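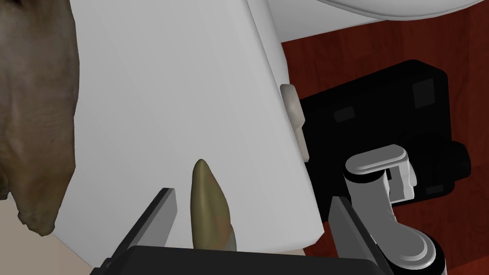 Home robots get a little closer to tidying up

Robotics | Home tech

14 August 2020

Can a machine pick things up off the floor and put them where they belong? A small team at Navport thinks the answer is getting closer to yes, and its latest results make cheerful reading for anyone who hates tidying.

The firm has spent the year teaching a two-fingered gripper to clear up cluttered rooms inside a computer simulation called Firnel. The rooms are messy on purpose, with odd shapes left close to big pieces of furniture, and the software has to work out what can be lifted, which side to come in from and how wide to open its fingers.

In the newest round of tests the system made 1917 attempts at picking up a single item and putting it in a bin. It managed 1319 of them, or about two in three. That may not sound like much if you can clear a bathroom floor in half a minute, but last October the same team was struggling to get past one in three, so this is a really big jump!

Most of the misses came when an item stood close to something large and smooth. The gripper would come in at a poor angle, nudge the thing over and then have to start again. Soft items were the other headache — a crumpled towel never has the same shape twice, and the software still finds it hard to tell where one fold ends and the next begins.

The next step is the exciting one. Navport plans to move the software onto a real arm called Rera, which will be tried out in a test flat in Flores with proper doors, rugs and poor lighting. Real floors are less forgiving than simulated ones, and the team expects the success rate to drop at first. It wants to see the arm clear a small room in under an hour without anyone stepping in.

Shops are watching too. Picking a dropped item off the floor and putting it back on the right shelf is much the same job, and Navport says 2 retailers have asked to see the arm at work once it is up and running.

As for a robot you could buy to do the bathroom, the firm won't give a date. It says loading a washing machine is on the list, and that folding what comes out will have to wait — a shame, but picking up comes first.

3 comments | Share this story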